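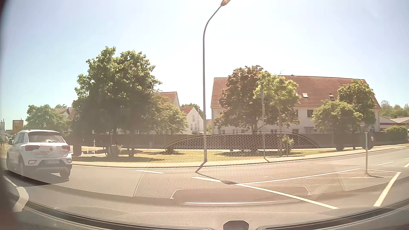
Gaillard Street, Hillham, with a long white residential building under a red-tiled roof, a street lamp, and a white Volkswagen SUV at left

Gaillard Street is a residential street in Hillham, a hillside district on the east side of the town of Tuta. It is 500 meters long and runs between the old market road at its lower end and the Eltivlow footpath at its upper end. The street is known locally for its white houses and red roofs, for the large trees that grow in many of its front gardens, and for being one of the few streets in the district where a walker can go from one end to the other without climbing any steps. At the last local count Hillham had 3872 residents, and a fair share of them use Gaillard Street on the way to somewhere else, whether or not they live on it.

Contents
1 Name
2 History
3 Houses and roofs
4 Trees and gardens
5 Roadway and lighting
6 Daily life
7 See also

Name

The street takes its name from the Gaillard orchard, which covered most of the slope before any houses were built there. Older people in the district still say "the Gaillard" when they mean the whole neighborhood, including two or three side lanes that have had perfectly good names of their own for many years. On early town maps the route is marked simply as Orchard Track, and the present name first appears on a drainage plan, spelled with a single L.

History

For a long time the track was used mostly by carts bringing fruit down to the market road, and its gentle curve at the lower end follows the line the carts took to avoid a wet patch of ground. The first houses went up at the bottom of the hill, close to the market road and its shops, and building then moved slowly uphill as the orchard plots were sold one after another. Because the plots were never all the same width, the houses do not line up neatly, and some stand close to the sidewalk while their neighbors sit well back behind a garden.

The longer residential buildings came later, when several of the wider plots were joined together. There was some worry at the time that they would look out of place beside the family homes. The town asked that they keep the same white walls and red-tiled roofs, and that they rise no higher than the tallest gable already on the street. The rule was later extended to the rest of upper Hillham.

The roadway was last resurfaced in a project that finished on 7 June 2019, after a delay caused by an old water pipe that did not appear on any of the plans. The asphalt laid at that time runs the full length of the street.

Houses and roofs

White walls and reddish roofs are the most common combination on Gaillard Street, and they give it a settled, friendly look even though the houses themselves are quite different from one another. Steep gables facing the road are typical of the family homes. Several of these have small windows high in the gable, and a balcony railing is a familiar sight on the front of a house, often put to good use for geraniums or for airing a quilt.

The longer buildings are plainer in shape, with a single broad roof that covers the whole length of the structure. The space beneath the tiles is usually lived in, and skylights have been set into the roof slopes to bring daylight into those rooms. Thin antennas still stand above some of the ridges. Entrances tend to be modest, sheltered by a small canopy that is just large enough for one person to stand under while looking for a key.

Boundary walls separate many of the properties from the sidewalk. They hide a good part of the ground floors, so that someone passing by sees mainly the upper windows, the roofs, and whatever happens to be growing over the top.

Trees and gardens

Many visitors remember the trees better than the houses. The oldest ones have grown into large, dense crowns that catch the sun on top and keep a deep shade below, and in summer they cover much of the houses behind them. Between them grow smaller trees, some with rounded crowns and some with lighter, yellow-green leaves, planted by householders over the years without any overall plan.

Pruning is done in March, before the new growth comes in. Residents are expected to keep branches clear of the sidewalk and of the street lamps, and the cut wood is left at the lower end of the street for collection. A few fruit trees in the back gardens are said to go back to the original orchard, although it would be hard to prove this for any one of them.

Roadway and lighting

The street is paved and carries traffic in both directions. It is used mainly by private cars and delivery vans, along with the number 17 bus, which turns in from the market road and stops once near the middle of the hill. The sidewalk is continuous on the uphill side and somewhat narrower on the other.

Lighting is provided by tall gray lamps on poles that bend at the top so that the lamp head reaches out toward the road. On bright days the poles throw long, thin shadows across the sidewalk and asphalt, and children on their way home from school have for generations made a game of hopping over them.

Daily life

There are no shops on Gaillard Street itself, and people do their everyday shopping on the market road, 5 minutes away on foot from the bus stop. Mornings are fairly busy, and by the middle of the day it is usually quiet enough to hear the gardens. In the evening it is a popular route for dog walkers, who generally go up as far as the Eltivlow footpath and come back down the same way.

See also

Eltivlow footpath
Hillham
Tuta market road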